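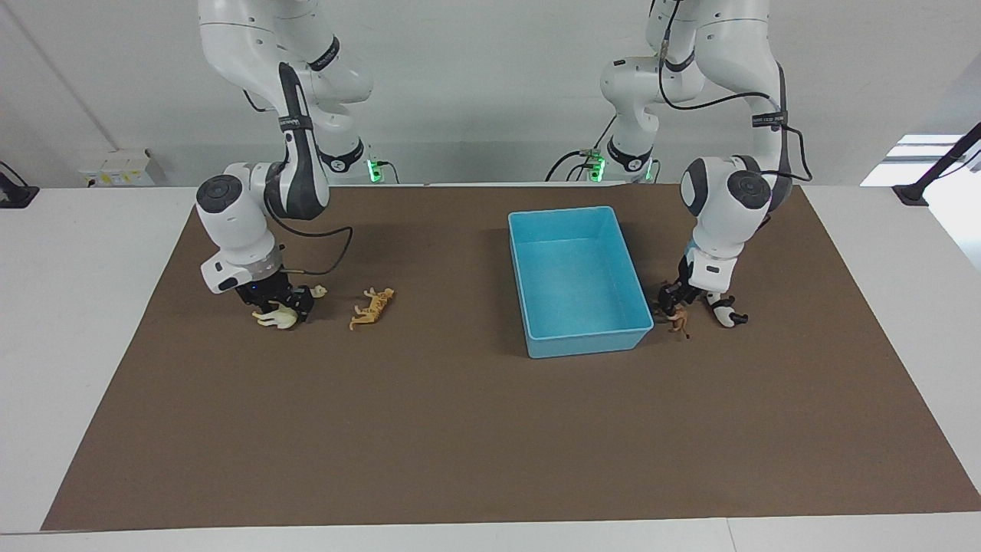 Nisden Groundwater Monitoring Project
Progress report to the Dirance Fund
Submitted by Brodie Pomare, 5/8/20

Field work

Water levels were read at all 54 wells in the Nisden basin during the reporting period. Loggers at two wells on the Sriwong side returned incomplete records and were replaced. The gaps have been left blank in the database – no values were interpolated. The full set now holds 2,412 manual readings, each checked against the logger record for the same well.

Water quality

Samples from 20 wells were sent to the Cotix laboratory for nitrate, chloride and total dissolved solids. Nitrate results are back and have been entered. Chloride results for the deeper wells were returned with the wrong units on the cover sheet; a corrected sheet has been requested. Dissolved solids are still pending.

Model

The basin model now uses the revised pumping rates supplied by the irrigation district. Fit is acceptable in the north. In the south, simulated levels remain higher than measured levels, and the recharge zone along the old canal is being redrawn.

Budget

Spending is within the approved amount. Lab costs ran over their line and travel ran under. We request approval to move the unspent travel money to lab fees.

Next period

Repeat sampling at the Sriwong wells, recalibration of the southern zone, and a draft of the data report, due in November.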